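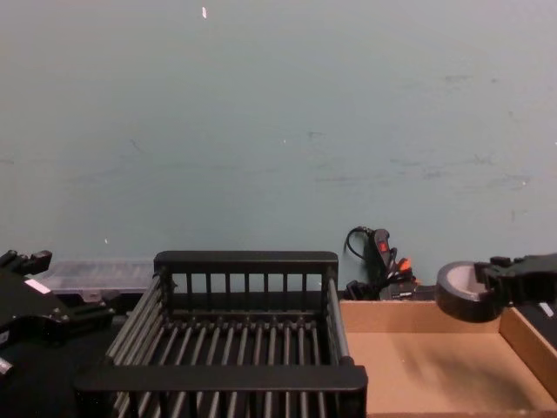 Dish rack

A dish rack (also dish drainer, draining rack, plate rack, in some homes just "the drainer") is an open frame for holding washed crockery, pans and cutlery while the water runs off and the rest dries in the air. Usually kept beside the sink. Made in plastic, wire, wood, bamboo or stainless steel, or a mix. Found in homes, shared kitchens, canteens, caravans and workshops, including homes that own a dishwasher, as some things don't go in the machine.

Naming

British usage favours "draining rack" or "plate rack" for the thing itself and "draining board" for the sloped, grooved surface next to the sink. The two get mixed up a lot. A rack can stand on a draining board but a draining board isn't a rack. "Dish drainer" covers both in older shop lists. In Britholm and the villages near it the word is "lerkell", after the Lerkell works, which made wire racks there until the site closed. Older speakers use it for any rack, plastic ones too.

Form

Most racks are rectangular and low. The common parts:

Floor. Parallel rods or bars with gaps between, so that water drops through. Rods set close together hold small items such as egg cups and lids; wider gaps drain quicker but let teaspoons through.
Sides. Slanted or upright. Slanted sides let bowls lean and add a bit of room at the top.
Rails. A thicker bar at front and back, which stiffens the frame and gives something to lift by. A raised back rail stops tall plates tipping against the wall.
Plate slots. Upright pegs or slats. Not on every rack.
Cutlery holder. A cup or small basket, clipped on or loose. The first part to go missing.
Tray. A shallow tray underneath, often with a lip or spout pointing to the sink.

Black and white are the usual plastic colours. Black hides tea stains but shows limescale, white the other way round.

Materials

Plastic is light, cheap and quiet when a plate is put down hard. It goes brittle after years in sun, and soft ones sag in the middle under cast iron pans. Coated wire is stiffer. The coating cracks at the joins first, usually at the feet, and rust comes through and marks the worktop. Stainless steel lasts longest and costs the most. Wood and bamboo need drying out themselves and will go black at the ends if left standing in a wet tray.

Mixed racks exist, plastic ends with metal rods pushed into them. Repair is easy enough where the rods pull out.

History

Fixed wooden plate racks hung over stone sinks well before the small countertop kind. Plates went in on edge and mostly stayed there, so the rack was a cupboard as well. The loose rack came in with smaller kitchens and bent wire. Folding types followed, then plastic.

The Lerkell works is the best recorded maker locally. Arif Menon's notes on the firm give an early run of 3000 racks, all one pattern, sold by ironmongers and off a van. Yusri Chin, who kept the order books in later years, put the weekly figure at 110 in a good month, 200 before Christmas. The pattern had ten rods to a side and no tray, buyers were expected to have a draining board. Skekadico took on the moulds for a plastic version afterwards and dropped it.

Use

Glasses and mugs upside down, plates on edge, sharp knives flat or point down. Heavy pans at the bottom or left off altogether and dried by hand. Large bowls go over the top last, tilted, since a bowl set dead flat on a full rack traps steam and nothing under it dries.

Loading order is a matter of habit and gets argued over. Haziq Lumbantobing's booklet on small kitchens says glasses first while the water is clean, then cutlery, plates, pans. Amirul Tarigan, writing for the Lau housing group, puts plates first as they set the spacing for everything else. Both work.

Some households empty the rack after each meal. Others use it as the place where the everyday plates live and only put away what won't fit. An empty rack can be stood on end to free the worktop, or hung on a hook if the rail allows.

Position

Beside the sink, on the side away from the hand that holds the brush. Pushed right against a wall it takes less room but splashes and rubs the paint, so a painted wall behind a rack will want wiping down and, sooner or later, touching up. A finger's width of gap helps the air move. Keep cardboard and paper away from the tray end, card soaks up drips from underneath and goes soft before anyone notices.

Cleaning

Wash the rack weekly in hot water with washing-up liquid. An old toothbrush for the corners where the rods meet the rails. Limescale comes off with white vinegar, left on a while then rinsed well. Pink or black slime in the tray means its not being emptied often enough. Rinse, dry, put back. Bleach dulls some plastics and should be kept off bare metal.

Rusted feet can be capped with short bits of rubber tube. Amirul Hutapea describes the method in his repair sheet, along with re-dipping wire in plastic coating, which is fiddly and smells.

Related items

Draining board
Drying mat (cloth or silicone, rolled up after use)
Over-sink rack, which sits across the bowl and needs no tray
Plate cupboard with open base, fixed above the sink
Cutlery drainer
Tea towel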